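Progress report on the peat-free propagation trial, Stavedau nursery
Second reporting period

This report is about the work done at the Stavedau nursery since our first report. The grant from the Trirell fund is for testing peat-free growing mixes for young shrubs and herbs, and for finding out if a small nursery can change its whole production without losing too many plants. I will describe what we have done, what is late and what we ask from you.

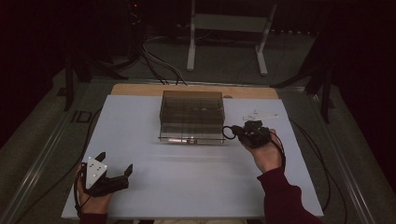 Report by the trial coordinator, Stavedau nursery
Feb 16, 2020

Mixes under test

In the first period we compared several mixes on lavender only. Now we have three mixes left and we use them on lavender, rosemary, sage and two kinds of hebe. Mix A is composted bark with coir. Mix B is wood fibre with green compost, and mix C is the same as B but with a part of loam from our own field. The old peat mix is kept as a control on one bench, as was agreed in the application.

Each mix has 200 cuttings of every kind. They were taken in late summer, when the mother plants had recovered from the dry weeks. The cuttings in mix A rooted well and evenly. In mix B the rosemary was slow, and we lost more of it than we expected. I think the mix was holding too much water at the bottom of the tray while the surface looked dry, so the staff watered again when it was not needed. We have written a new watering rule for this bench: lift the tray first, look at the surface second. After we started with this, the losses became smaller, but it is also possible that the weak cuttings were already gone by then.

Mix C is heavy. The people who carry the trays do not like it, and this must be said in a report about a working nursery. The sage likes it very much.

Green compost

The green compost from Kettler came in two deliveries. The first was good. The second had a higher salt content and contained small pieces of glass, so we did not use it for cuttings. We spread it under the hedge plants after sieving. Kettler has replaced the load without cost, but we lost 14 days and the second potting was moved from autumn to the end of the year. I would like to test every delivery before it is unloaded from now on. The test is simple and we can do it in the potting shed.

Heating and misting

The heated bench was repaired before the frost. One of the cables had a fault and the temperature was different from one end to the other. It is now even. The Ciketti misting controller, which was paid from the equipment part of the grant, works as it should, only the filter must be cleaned more often than the manual says. Our water is hard and leaves a white layer on the nozzles. We soak them in vinegar every 7 days – it is a small job, but when it was forgotten once in December, a part of the hebe bench dried out. 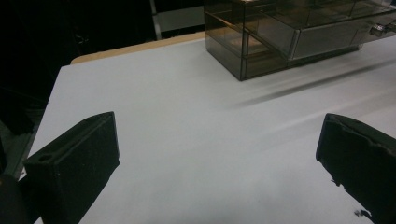 The dried part of the bench is left out of the results for hebe, and it is marked in the record book so that it can be seen later which trays were concerned. The other hebe trays are healthy. They have made good roots in mixes A and B and can be potted on when there is more light.

Pests and diseases

Fungus gnats were a problem in all peat-free mixes, most of all in B. We used yellow sticky cards and nematodes, applied 3 times. The number of flies went down after the second treatment. Grey mould was seen on the sage in the corner where the air does not move. We have put a small fan there and taken out the bad leaves by hand.

Costs

Spending follows the budget, with one exception. Coir became more expensive, and the transport also. We could cover this from the money that was planned for labels, as we still had labels from earlier seasons. No change in the total is needed. The bills are kept at the nursery office and copies will be sent with the final accounts.

What is late

The customer survey is not done. We wanted to ask garden owners how the plants from the first period have grown at home, but the list of addresses was not complete and winter is not the right time to judge a lavender. We ask your permission to move the survey to the final period. The printed guide for other nurseries depends partly on these answers, so it would move too.

Next steps

Potting on starts when the night temperature in the tunnel is stable. In April we will hold the open day for growers from the district, where they can compare plants from all the mixes next to each other and also lift the trays of mix C themselves. After that comes the first outdoor planting, on the lower field, which is wet in spring and will be a hard test for the rosemary.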